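Search this site Search Go

In defence of the corner shop that never has what you want

I went in for baking powder and came out with birthday candles, a tin of chickpeas and a scratchie. No baking powder. They'd had some in August, apparently, and it went. I walked home and made flat pikelets and we ate them anyway, with too much jam.

Our shop in Flurnwood is on the corner near the bus stop, and everyone calls it Bhat's, although the sign still says something else from two owners ago. It's open until nine most nights. It sells milk, bread, phone credit, footy cards, mozzie coils, a very odd range of greeting cards (mostly for christenings) and whatever else seemed like a good idea at the wholesaler. I've been going there for years and I reckon it gets what I came for right maybe half the time. I love it to bits.

Now, I know the argument. The big Zulard up on the highway has everything, and it has it cheaper, and there's parking, and the trolleys don't pull to the left. You can order on your phone and some poor kid will put it in your boot. I do use it. I'm not going to pretend I'm buying nappies and a month's worth of rice at corner shop prices, and I get very grumpy with people who say we all should, as though everybody's got the same money at the end of the fortnight.
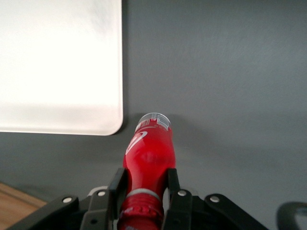

But I do think we've let the big shop talk us into something silly, the idea that a good shop is one where you always find the thing. I went up there last week for one lemon. It took me 40 minutes door to door, including the bit where I stood in front of the yoghurt trying to remember whether we were a tub household or a pouch household. I spent 90 dollars! On a lemon! And I spoke to precisely no one except the machine, which thought I'd put something unexpected in the bagging area (I had, it was my elbow).

At the corner shop I'd have been told there were no lemons before I'd even got through the door. Then I'd have been asked what it was for. Then somebody waiting to pay would have said they had a tree out the back going mad with them, and did I want a bag. I've had lemons that way, and parsley, and once a perfectly good cat carrier. You can't put that on a shelf label.

There's a kind of shopping that's really just an excuse to be out of the house for ten minutes, and I think it does us more good than we let on. When my mum was first on her own she bought the paper every morning and I'm fairly sure she never read it. She could have had it delivered. She wanted the walk, and she wanted someone to say it looked like rain.
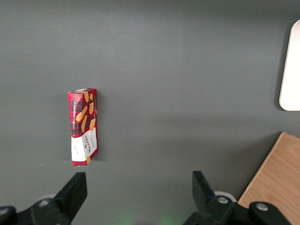 1,046 words in the print edition; shortened here

The counterargument I take more seriously is choice. A small shop decides for you. If the person ordering doesn't fancy lentils, the street doesn't get lentils, and if you're coeliac or you keep halal or your kid will only eat one brand of crackers, that's a proper nuisance and no amount of friendly chat makes up for it. Fair enough. I'd only say that a small shop can be asked. I asked for the Nuvska rye crispbread, expecting nothing, and a fortnight later there were 2 packets next to the bird seed. Try asking the highway for that. You'd get a form.

What worries me is how quickly these places go. The one near my old flat was a shop in autumn and a vape place by spring, and then it was a blank window with the mail piling up behind it. After that the street got quieter in the evenings – no light on the corner, no kids arguing over icy poles, less reason to be walking past.

So I've got a sort of rule, and I break it all the time. If I need one thing, I try Bhat's first. If they've got it, lovely. If they haven't, I buy something else and see whether dinner can be talked into it. Last night it was the chickpeas. I still need baking powder, if anyone in Flurnwood has a spare tin.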